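Home | Forum | Help Desk | Knowledge Base | Sign in

Ticket 3419 – Graris bread oven thermostat reading high after the firmware update
Status: Solved
Opened 02/02/2024
Product: Graris countertop oven, bought from the Estley shop in September

First post

Hello all! I love this oven and I've baked in it nearly every day since I got it, so please read this as a report from a fan. Since I put the new firmware on, the display and the inside of the oven don't agree. I set it to 200, the display climbs to 200 and the ready tone sounds, but my Mesanora probe hanging from the middle shelf says 171. Before the update the two were never more than three or four degrees apart.

What I've tried so far:

Turned it off at the wall for ten minutes. No change.
Swapped the probe battery. No change.
Checked the probe in boiling water. It read 100, so I trust it.
Ran the factory reset from the settings menu. It forgot my saved programmes (my own fault, I should have written them down) and the gap stayed the same.

My loaves are coming out pale with a thick, chewy crust, and a tray of shortbread took nearly twice as long as it should. Has anyone else seen this on build 1623?

Update 1

Thanks for the quick replies! To answer the questions: yes, the fan is running, and yes, the door seal is clean. I did the paper strip test all the way round the door and it grips everywhere, even at the bottom corner where the last seal gave up.

Somebody asked for readings at more than one setting, which was a great idea. I let the oven settle for half an hour each time:

Set 150, probe 129
Set 200, probe 171
Set 230, probe 197

So the gap grows as it gets hotter. That made me think of a scaling problem – a loose sensor would jump about, and these numbers are as steady as you like.

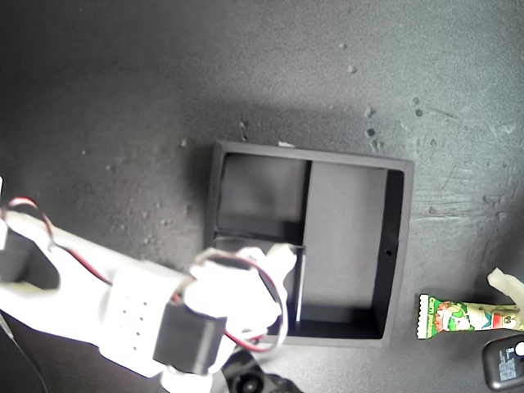 I also went back through the release notes for the build, and there's one line about "revised sensor table for the Acharya element". I had no idea there were two kinds of element! The plate on the back of mine has an older part code with no Acharya on it anywhere, so my guess is that the oven is using the wrong table.

Update 2

Support came back overnight and they agree with the guess. There's a hidden service menu, and I'm putting the steps down in full for the next person who searches for this:

1. Let the oven cool completely.
2. Hold the light button and the minus button together until the display shows S1.
3. Press plus until you reach S4, which is the element type.
4. Change the value from 2 to 1 and press start to save.
5. Turn off at the wall, wait a minute, turn back on.

Mine beeped three times at step 4. If yours gives one long beep it hasn't saved, so go back to step 2.

Update 3

It works! Set 200, probe 198. Set 230, probe 227. I celebrated with a white tin loaf and two dozen cheese scones, and the colour on the scones was gorgeous – proper deep gold on top and soft in the middle. My saved programmes are all back in by hand as well, and this time there's a copy taped inside the cupboard door.

One small request for the developers: could the updater ask which element is fitted before it installs? The part code is easy to read once you know where to look (lower left of the back plate, under the cable clip).

Happy for this to be closed. Thank you so much, everyone!

Shares: 12 | Comments: 9 | 300 views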